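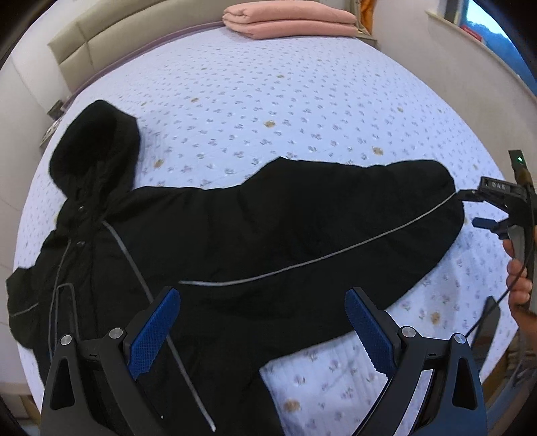 The black jacket, laid out on the bed on Friday morning.

May 1, 2026

First day of the month and the first cold morning, so I got the winter things out. I do this every year, usually a week after I should have. The summer shirts come off the hangers and go in the tubs, the heavy stuff comes out of the tubs, and the bed is the sorting table for most of the day.

I started with the jacket. It was at the back of the wardrobe behind the ironing board and had been there since October. I like to lay a coat out flat with the arms stretched away from the body before I decide anything. You find things that way that you miss on a hanger. On this one I went over the cuffs first, then the neck, then along the grey reflective strips, where the stitching is usually the first to go. There was one loose thread near the hem and I snipped it. The snaps still close properly. The drawcord had been pulled right through to one side and I spent longer than I'd like working it back.

In the pockets: a tram ticket, two tissues, a bread tag and the receipt for the battery I bought for the kitchen clock. The clock has stopped again since, so I've kept the receipt.

I don't wash it much. Once at the start of the cold weather and once at the end, on gentle, with half the usual amount of Bollus and no softener. Softener ruins padded things. It goes over the back of two chairs for a day and a half, and I turn it whenever I walk past. One year I took it to Canpolat on the main street to have it cleaned, and they did a good job, but it cost more than I wanted to pay for a jacket I mostly wear to put the bins out.

This year it has a proper job to do. We're going up to Gernine for a week, leaving Saturday week. Gernine is over 900 metres up and gets frosts well before we do in Falby. Last time I packed for home weather and ended up wearing two jumpers under a raincoat for seven days. So the jacket is going, and the good socks, and the thermals if I can find both halves of them.

The pink blanket is going as well. The house we rent has doonas but the lounge room is hard to heat, and a blanket over the knees saves running the heater until midnight. It has been living folded at the end of the bed and I see no point in putting it away for eight nights.

Then there's the question of what to put everything in. I used to take the big suitcase and fill it because it was there. Now I take soft bags. They squash down in the boot, they fit beside the esky, and when they're empty they can be shoved under a bed. 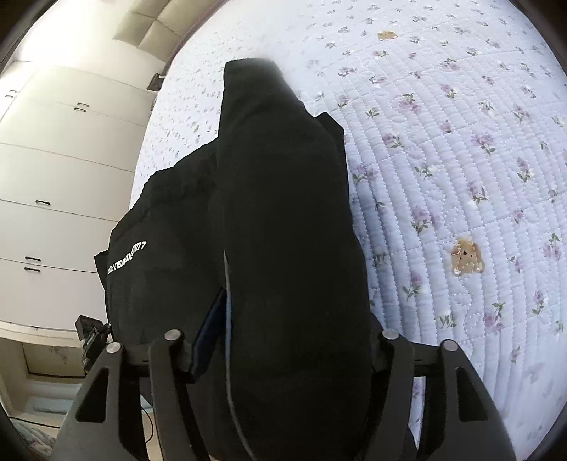
The black one is what I use for anything bulky. It gets the same treatment as the clothes before a trip. I empty it, turn it upside down over the bath and give it a shake, then run a damp cloth around the inside seams. There is always sand, even when I can't remember taking it to the beach. After that I run the straps through my hands to check for fraying. I had one let go at the train station once with a full load in it and I don't want to do that again.

Remzi Aksoy from my walking group packs by rolling everything, including his coats. I tried it with a jumper and it took up the same room and came out creased, so I'm back to folding. Heavy things at the bottom, jacket last on top, so it can come straight out when we stop for petrol.

I got most of it done by lunch. The bedspread needed a shake afterwards. I always say I'll put an old sheet over it before I start and I never have. It's the one with the little purple flowers and the teddy bears, which is really a child's bedspread, but it's warm and it washes well and I can't see myself replacing it.

Still to do: find the beanie, wash the gloves, ring about the key. The summer tubs are in the hallway waiting to go up on the top shelf, and there were 17 coat hangers left over at the end, so if anyone in Falby is short of hangers, send me a message. They're all the plastic kind.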